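4.2 What the letters column was complaining about

I should say up front that I went into this part of the archive expecting fan mail. Prutville had a single cinema, the Saltum, and for years it printed a little monthly bulletin with a letters column at the back. I read 839 letters from that column, most of them at a kitchen table and well after 11 p.m., and the fan mail is thin. People wrote in to complain, and what they complained about (more than prices, more than the seats!) was how long the movies were.

Of the 839 letters, 731 mention a specific film, and those are the ones I work with from now on. I sorted them by hand, using the scheme Takumi Hayashi and I set out in Section 3, and we argued over a fair number of them. Is "my bus had gone by the time the villain died" a comment on running time or on the bus service? Takumi said bus service. I said running time, and I still do, but we agreed to put it under both.

After all that we had 133 letters that are plainly about length. What I love about them is how practical they are. A modern reviewer will tell you a film sags in the middle. The Saltum regulars tell you which song they went out for a smoke in, and whether they had missed anything when they got back (usually no). One writer, who signs as Pattinasarany and turns up every February for years, gives each action picture a suggested cutting list - drop the second car chase, drop the cousin, keep the boat. I checked two of the lists against the prints that survive and I have to admit the cuts would work pretty well.

The letters are also much kinder to long romances than to long thrillers, which I did not see coming. My guess is that a thriller promises you an ending and then keeps you waiting for it, while nobody buying a ticket for a weepie is in a hurry. That's a guess, though, and the column was edited by someone whose tastes we know nothing about. The Zamus collection, which I get to in Section 5, has unedited letters from the same period and gives us at least a rough check.

One small warning before the tables. Some of the writers clearly hadn't stayed to the end of the films they were reviewing. I kept those letters in. Walking out is an opinion about length too, maybe the strongest one in the pile.

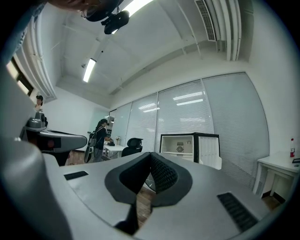
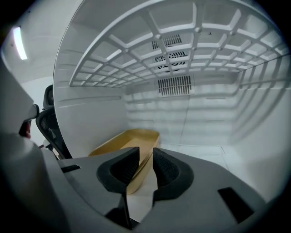
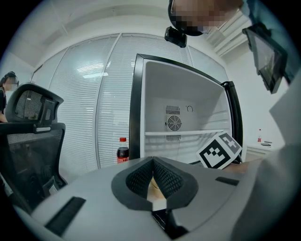
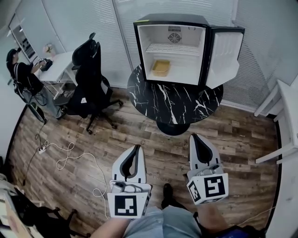

Figure 4. Four views taken on one occasion, with gray gripper parts in the first three and an open refrigerator compartment in the second, third and fourth.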